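I'd been warned that Samina Magsi talks fast, and she does. We'd barely sat down before she was explaining why the word "association" can mean four different things depending on which capital you're standing in, and I was still trying to get my pen to work.

She spent the better part of her career on the edges of trade negotiations, first as a note-taker and later as one of the people the note-takers were writing about. These days she teaches a night class in Cotasley and writes long, cross letters to editors. I wanted to ask her about something I've never properly understood, namely how a country that isn't in a bloc ends up living by the bloc's rules anyway, and whether Canadians and Australians should care.

"You should care because you do it already," she said. "Every exporter does. You change your label, you change your testing, you change the colour of your packaging if you have to. You just don't call it a constitutional crisis."

I said that sounded a bit breezy. She laughed and told me I'd get less breezy by the end of the hour (she was right, as I'll come to).

Her favourite example is a mutual recognition agreement she worked on years ago, a dull-sounding thing about inspection certificates. The draft ran to 103 pages when it landed on her desk. By the time both sides had finished being reasonable with each other it was 106, and she reckons the three extra pages did all the damage.

"It was a definitions annex," she said. "Everyone had gone home. Two lawyers and me, and a plate of sandwiches going hard at the corners. And in that annex we agreed that when their definition changed, ours would change with it. Automatically! I remember thinking, well, that's efficient."

Did anybody in parliament notice?

"One backbencher asked a question, and he got a very polite answer."

We stopped for tea at that point, and I got a tour of the bookshelves, which are mostly treaties and mostly falling apart. There's a whole row on fisheries. I asked if she'd read them all and she said she'd read the footnotes, which was where people put the things they hoped to get away with.
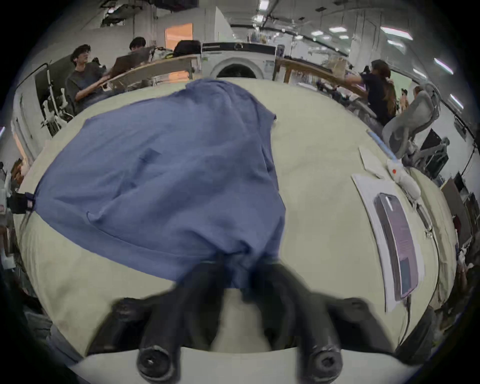
When we got going again I brought up Mairéad Madigan, whose pamphlet on leaving and rejoining trade arrangements has been doing the rounds. Madigan's argument, as I read it, is that a country on the outside keeps its dignity and most of its market, and that the loss of a vote is overstated, given how seldom a single vote changes anything. I'm simplifying, but I don't think unfairly.

Magsi has a lot of time for Madigan. They've shared a platform at least twice, once at the Duggan lectures, where by her account they argued happily through dinner and halfway down the street. But she thinks the pamphlet counts the wrong thing.

"Mairéad looks at the votes, and yes, hardly anything gets voted down. She has a table with 97 measures in it and only a handful were ever close. Fine. But the vote is the last five minutes! I want to know who was in the room in the eighteen months before that, when somebody could still cross out a sentence. If you're outside, you get sent the draft. Sometimes you get a nice letter with it."

I asked whether being consulted wasn't worth something. She thought about that for longer than she'd thought about anything else.

"It's worth something if you've got people who can read the draft," she said. "At one stage we were down to 41 staff for the whole file. The other side had more than that working on cheese."

So this is where I lost my breeziness. I'd always pictured the argument as a grand one, sovereignty on one side and prosperity on the other, with flags. What she was describing was a staffing problem. I came away wondering how many of our own standards get followed the same way, by a tired person with an inbox, and I honestly couldn't tell you.

She's not a pessimist, though, and she'd be annoyed if I made her sound like one. She'd like every automatic update clause published in one place, in plain language, with the name of the minister responsible beside it. She'd like parliamentary committees to get drafts when the officials do. And she'd like newspapers to stop running the visiting minister's speech as though it were weather.

"Ask him what he signed last Tuesday," she said, walking me to the door. "He won't know. Ask him anyway."

Her class starts up again in June, and there are still places.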